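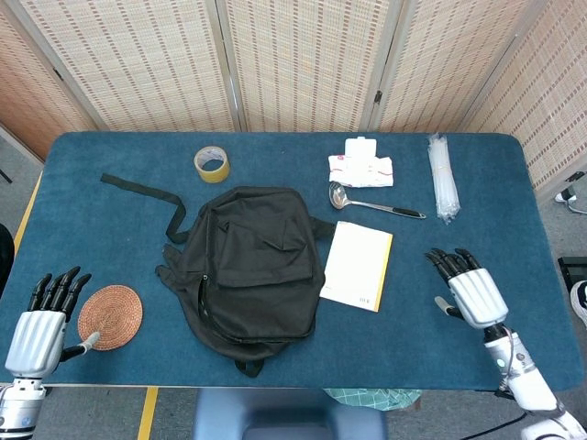

Packing and sorting assistant (part time), Andine household store, Lozano

Andine is a small store for used and returned household goods. People send us all kinds of things: backpacks, kitchen tools, books, coasters, bags with a missing strap. Every item must be looked at, cleaned if necessary, described in a few words and packed for the next owner. We are searching for one person who likes this kind of quiet table work.

Your tasks

- Open the incoming parcels and lay out the items on the sorting table
- Check zippers, pockets and straps of bags (please look inside all the pockets, we once sold a backpack with house keys in it)
- Wipe ladles, pans and other kitchen things before they go to the shelf
- Keep books flat and apart from everything that can stain them
- Pack the orders, close them with tape and write the shelf number on the box

The position is for 20 hours a week, in the mornings. The work is mostly standing, but a high chair is available. Our storage room holds 3,000 items at the moment, so a good sense of order is more important for us than speed. Experience in a shop or warehouse is welcome but we can teach you everything in the first two weeks.

You should be able to read and write simple English. A driving license is not needed.

To apply, please send us a short letter and tell which mornings are possible for you. A résumé is enough, we do not need certificates. Applications are accepted until 07/08/2021. We will answer to every person who writes.

Related openings
Driver for parcel pickup, Rullov
Book sorter, weekends, Lozano
Sewing and bag repair, Virora

Contact | © Andine | Back to top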